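Uvport learns to fold

The new year in Uvport opened with laundry. The Rozīte linen swap, closed since September, is back with 1423 donated pieces, and every one has to be folded before it goes out.

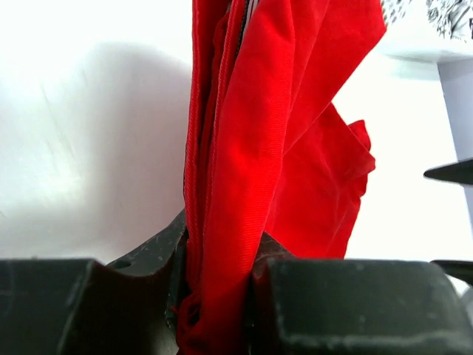 Jaanus Sepp, who runs the swap, puts red last. Red shows everything, he says, and regulars bring it back if they don't like the look of it. Twill like this holds a crease well enough, but a few loose threads were sticking out when it was picked up, and Sepp has views on loose threads.

His house rule is halves, then halves again — no rolling.

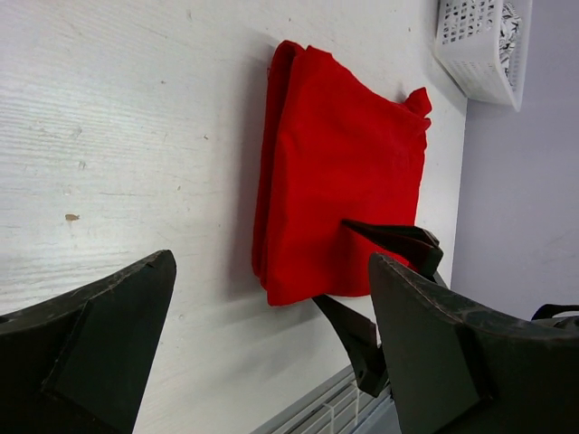
Prices and opening

Folded pieces cost 49 cents. Unfolded ones are free, to Sepp's visible pain.

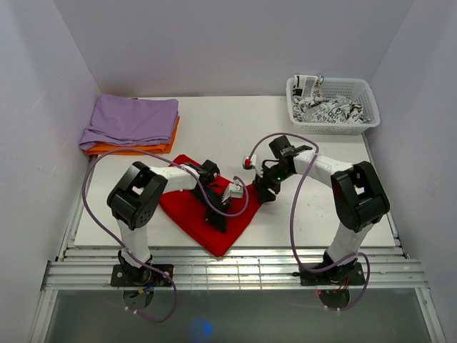
Zirnine Street residents get first pick on opening day. Lavender and orange are already stacked at the back corner of the table, while the black-and-white prints are still crumpled in their basket. Bags are limited to 76 litres.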